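Review: the Hotach Grip Rules pack, second edition
Good practice on paper, less of it in the checker
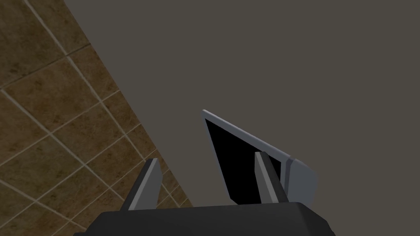

I came to the Hotach pack with low hopes, having paid for the first edition and used perhaps a tenth of it. The second is sold as a full set of good practice rules for teams who test gripping in simulation before they let a real arm near anything breakable. You get a rulebook, a set of simulated rooms and objects, and a checker that reads your logs and hands out a pass or a fail. There are 80 rules in all. I'd keep half.

The best section covers thin, flat objects, tablets and small screens mainly. It asks you to state which faces the fingers may press on, to set a limit on closing force before the first run, and to log the approach angle every time. Plain stuff, but I've seen plenty of test reports with none of it. It also says a grasp doesn't count until the object has been lifted, held and put down again. Good. Too many teams stop the clock when the fingers close.

Then there is the rule on sample size. Hotach wants 200 tries per object before you may quote a success rate, and says nothing at all about how different those tries must be. You could run the same start position over and over and the checker would wave you through. I did just that, out of spite, and got my pass.

The rooms are a mixed bag. Tiled floors and plain grey surfaces are fine for working out finger placement, and a dull background makes it easier to see what the gripper is up to. The lighting is very even, though, and a glossy black screen under even light is a gentle test for any vision system. Put the same screen under a kitchen window and see how you get on. The rulebook gives glare 4 lines, one of which tells you to "consider" it.

My other moan is the word "compliant", which is all over the Drallville sales page. Compliant with what? These are Hotach's own rules. They may be sensible, but they are no stand-in for a proper safety standard or a risk assessment of the real cell, and the rulebook admits as much in an appendix -- a long way from the sales page.

I ran the checker over an old set of 2,362 logged grasps from our Pacheco bench. It flagged missing force limits well, and missed a batch where the object had been renamed halfway through. The report came out as one enormous table with no way to sort it.

The Lemer checklist is shorter, uglier and free, and covers most of the same ground apart from flat objects. If you handle screens all day, the Hotach chapter on them may be worth the money. Otherwise start with Lemer, and ask Hotach whether they'll sell you the rulebook without the checker. They wouldn't when I asked in August.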